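Small Parts and Their Boxes

Gallery — Workshop Table, November

This page concerns the sorting work Solène Deschamps and Selim Akgül have been doing on the Drarkari collection, which came to us in one crate with no list. The collection is made up of small cases, blocks, lids and trays. Many were stored apart from the things they belong with, and the work this month has been to put them back together on a plain white table and record each match.

The full list has 682 entries. Only one match is shown so far. More will be added to this page as the entries are checked.

1. Black block and open container

The block is long and narrow with rounded corners and three round marks along its length. The container has a white interior with a rectangular cavity that could take a piece of this size. Its black outer walls are worn at the edges and the white shows through in small chips. Selim has put the pair down as a probable match — the final entry waits on a measurement of the cavity. 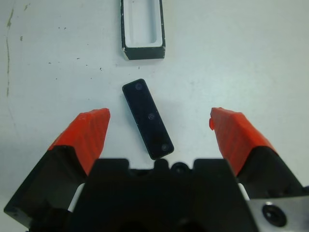

2. Still to be added

Ingvild Strand is working through tray 16, which holds lids only. Most are black and a few are gray. They will go up here once they have been paired with their bases, and unpaired lids will get a page of their own.

Tray 18 was packed at Brerkerora and has paper labels in two different hands. Eilif Sundqvist has copied out the labels he can read. The rest will be listed as unlabeled.

Notes on the entries

Sizes are given in millimeters in the list, length first. "Worn" means the finish has rubbed or chipped but the part is whole. "Damaged" is used only where a piece is missing or a wall is cracked. Parts are not repainted or polished before they are entered.

A match is marked "probable" when the shapes agree and "confirmed" when two people have measured both parts separately. Parts with no match go back in their tray with a numbered slip.

Corrections can be left with Czesław Ziółkowski at the front desk. Please give the entry number if you have it, and say which part you mean — block, lid, case or tray.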